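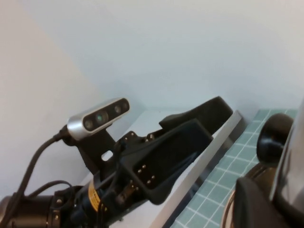 Grestham, January

Tang poster archive, progress to end of month. 2,123 sheets catalogued, target was 3,000. Behind, mostly the lithographs, dates all over the place. Colour matching done on the Esel prints, 53 still need reframing. Two lenders haven't signed, chasing.

Wall texts drafted, Olesia Tkachuk checking the typography section. She wants the early photomontages hung seperately, I agree, layout changed. Pumness catalogue quote came in over. Will send revised budget once printer gets back to me re paper stock. Second instalment still due on delivery of teh proofs.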